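Talks | Automation | Speaker notes
Print this page
E-mail this page

What I Saw at the Open Day — notes for the Plastness lunchtime talk
March 26, 2024
Grigore Lazăr

Start before they finish the sandwiches. If you wait for people to finish the sandwiches you are speaking to the afternoon shift.

Opening. In January I went to the open day at Kevel, who had invited 25 people and laid out chairs for what looked like a wedding. I went so that you didn't have to. Say thank you to Sindby for the train fare. Don't mention the taxi.

What we were told on arrival: the arm would be shown twice, first in simulation on the big screen, then in the metal next door. Coffee between the two. The man from Çetinkaya asked if the coffee was also simulated. Wait for the laugh. If there isn't one, it didn't get one there either.

Simulation part. Explain why a firm that makes arms spends its mornings in a kitchen that doesn't exist. You can run the same reach overnight, shift the mat a little, turn it a little, and run it again. They said they had done 1,290 runs on the pastry task alone. I have held jobs with less variety.

Next slide. Leave it up and let them look before you talk. 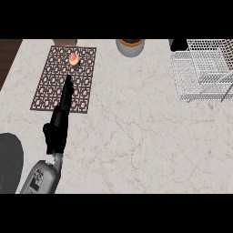
Page 4

Point at the gripper tip first. It's on the placemat, just short of the pastry, and that small gap is what the whole morning was about. A box on a conveyor is a friendly thing to pick up. A little round pastry with pink gloss on top is a lawsuit. Ask the room how hard they would squeeze it. Somebody from molding will say "harder."

Then the mat. It sits crooked on the counter, and it's a lattice, so the marble shows through the holes. I asked whether the pattern gives the vision system trouble. The presenter said "that's a great question," then answered a different one. Pass this on without the face I made at the time.

Someone will ask about the marble. I don't know. I have worked in 17 plants and never put a part down on marble. My kitchen at home isn't that nice — maybe I should move into the simulation.

Real arm, next door. No slide, they asked us not to. It took its time, it stopped once, an engineer typed something, and it carried on. I liked this part best. Say so and mean it. A demo with a stop in it tells you more than a clean one, and the engineer was happy to talk about the stop afterward, which the sales people were less happy about.

Money. They quoted almost 2,000 a month for the software license, without the arm. Say the number slowly. Look at finance.

What I'd like us to do: send two people from molding to the next open day with a tray of our own parts, the thin lids especially, and see what they say about those.

Questions. If it goes quiet, ask Sindby about the parking.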